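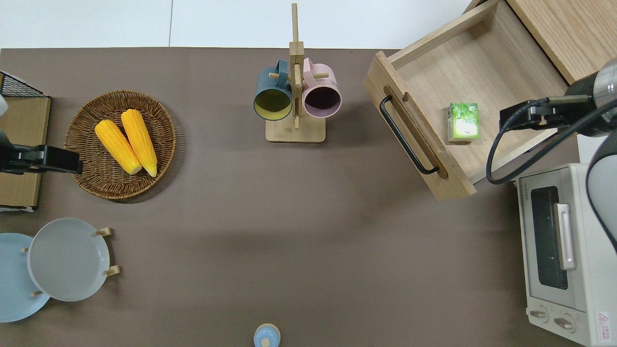

One comment under the April post asked whether Bornura Aro is worth paying for when the arms already ship with a working controller, and whether the reach checker catches anything a careful person with a tape measure would miss.

Bornura Aro, tested on the two-arm bench at Hullwood
3 May 2021

The reach checker does catch things. Whether that justifies the $200 license depends on how often the bench layout changes. Ours changes constantly, and I bought it for that reason.

Aro is a sequence editor. It sits between the arm controller and whatever script you would otherwise write by hand. You define stations, attach waypoints to each station, and chain them into tasks. Waypoints are stored relative to the station, so moving a station means re-teaching one reference pose and leaving the rest alone. Both arms share a single station list. The older Sproģis editor, which I used on this bench before, keeps a separate list for each arm and does not compare them.

Installation took an evening. The installer wants a wired connection to the controller and fails without a useful message if it finds wireless only. The log file does name the problem, but it is written to a hidden folder and the manual gives the wrong path for it.

For the test I used kitchen items: mugs on a mug tree, plates in a rack, corn in a wicker tray, a drawer, and a toaster oven. They make a decent workload. A mug handle over a peg leaves little room for error in approach angle, plates need a straight vertical pull, and a bar handle on a drawer punishes any sideways drift during the stroke.

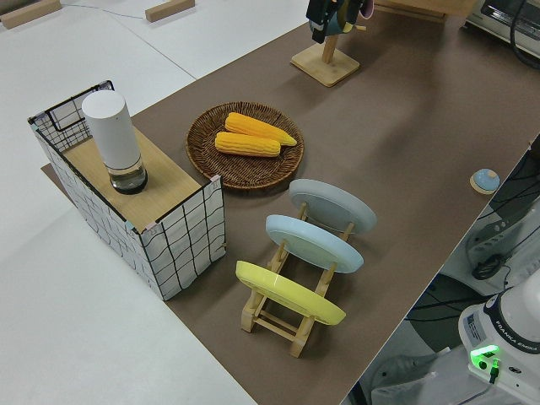 Mug station, side view. The gripper has a mug at the top of the stand.

The mug task needed 9 waypoints. I taught them by hand guiding, then trimmed the path in the editor. Trimming is the best part of the program. Drag a point and the joint limits update as you move it, with the offending joint marked in orange. In Sproģis you find out about a joint limit when the arm stops.

Station offsets worked as advertised for translation. Rotation was less good. After I turned the mug tree on its base and re-taught the reference, the approach came in slightly off the peg axis, and I had to correct the last two waypoints by hand. The release notes mention a rounding problem in rotated stations. It is not fixed in the version I have.

The shared-space check compares the planned paths of both arms and refuses to run if the envelopes overlap. The default envelope is too fat for a table this crowded.

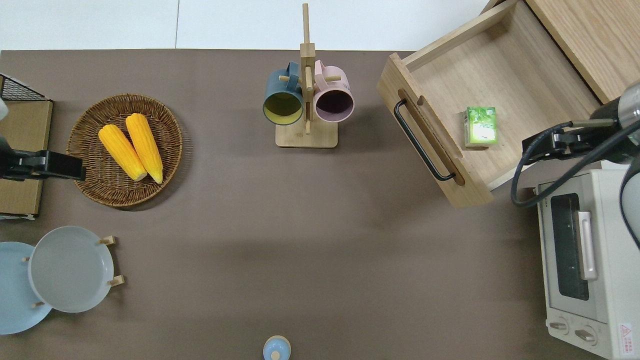 I cut the margin to 6 cm, after which the drawer and tray tasks could run together without one arm parking first. The setting is global. It should be adjustable per station, as a drawer pull and a lift from a wicker tray do not need the same clearance.

Gripper force is a plain number field with no presets. Fine for plates, tedious for corn, where I went up and down the scale for most of an afternoon. You can save a force value with a waypoint but not with an object, so the same value gets typed in again for every task that uses it.

Other notes. Undo does not cover station edits. Export is plain text and diffs cleanly. The license is tied to one computer, which is awkward in a shared workshop; transferring it means an email to Bornura, answered the next day in my case. Cable slack is not modeled at all, so watch the loops at the wrist on the first run of anything new.

For a fixed bench with one arm, keep the stock software. For two arms over one table, with stations that move, I would buy it again and wait for the rotation fix.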